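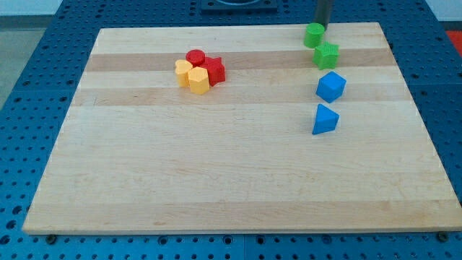
Remedios Carrasco meint ja, Rotwein im Kleid sei nach einer Clubnacht kein Drama, solange man nicht reibt. Stimmt. Tupfen, kaltes Wasser, Rest am nächsten Tag.

Tipps für nach dem Feiern, kurz gesammelt

Stempel auf der Hand: Öl drauf, kurz warten, mit Spülmittel runter. Bürste lassen, gibt nur rote Haut.

Rauchgeruch in der Jacke: raus auf den Balkon, auf links, über Nacht. Wollmantel nicht waschen, nur lüften. Wer keinen Balkon hat: Bad, nach dem Duschen reinhängen, Fenster auf.

Klebrige Schuhsohlen: lauwarmes Wasser, Tropfen Spüli, alter Lappen. Nicht auf die Heizung stellen!! Leim löst sich. Bei mir schon 2 Paar hin.

Glitzer: Klebeband. Auf Polstern, Haut, überall. Im Haar erst Öl, dann Shampoo. Bleibt trotzdem was.

Pailletten: auf links, kalt, von Hand. Nicht wringen. Flach aufs Handtuch, einrolen, leicht drücken.

Bändchen vom Einlass: ist Stoff, also Nagelschere. Die aus Papier reißen nass leichter.

Kleine Tasche innen klebrig (Lipgloss, Kaugumi): Futter rausziehen, Kaugummi mit Eiswürfel hart machen, abbröseln. Lipgloss mit etwas Spülmittel abtupfen.

Garderobenmarke vom Kairys noch in der Manteltasche? Vor der Wäsche rausnehmen, die Pappe gibt Fussel ohne Ende.

Nachtrag von Sarmīte Krūmiņa: Ohrstöpsel aus Silikon mit milder Seife waschen und ganz trocknen lassen, erst dann zurück in die Dose. Mach ich ab jetzt auch so.

Sommerkleider und Deoflecken kommen im Juni dran.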